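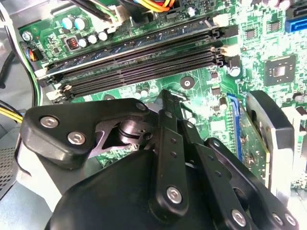

One Module, Three Empty Slots

Sep 26, 2020
By the Ustano Magazine home desk

Search articles Enter keyword Go

Many people in our town have an old desktop computer under a table, and they believe it is finished. It starts slowly, it stops when there are too many windows open, and the family begins to look at prices for a new one. Before you spend 1000 on a new machine, I would like to ask you for one small thing. Take off the side panel and look at the memory.

I learned this in January, when I brought a tired computer to the repair evening in Hokirska. I expected dust and bad news. Instead I found a green motherboard with one memory module in it, dark blue, with rows of small chips, and below the module were three slots with nothing in them. For years the owner of such a computer can live beside this free space and not know it.

The slots are easy to recognize, even for a beginner. They are long and black, they lie parallel to one another, and if you bring a lamp near, the thin contacts inside them shine. At the end of a slot there is a small latch, on this board a white one. The latch holds the module in its place. You push it outward, the module comes up a little, and then you take it by the edges with two fingers. Do not pull from the middle and do not touch the contacts.

Of course the computer must be off and the cable out of the wall. I also hold the metal of the case for a moment before I touch anything else. My first lesson was that patience is worth more than strong hands. A new module goes in only one way, because it has a notch, and it needs firm pressure on both ends until the latch closes.

While the case is open, look also at the other parts. The capacitors are the small cylinders that stand on the board, and their tops should be flat. If a top is swollen, more memory will not help you much. Look at the thin colored wires too. They come off their pins easily when someone is cleaning, and afterward the owner thinks that the whole machine is dead.

The most difficult part is the shopping. Memory of the wrong generation does not fit the slot, so write down everything on the label of the old module, or bring it with you. At the second-hand counter on Bermúdez Street I paid 200 for a matching piece, and the new one in the Tronton catalog was 686. Both prices are still far below a new computer.

My own machine is now on the kitchen table every morning, and I wrote this article on it.

Contact the editors | Copyright 2020 Ustano Magazine | Back to top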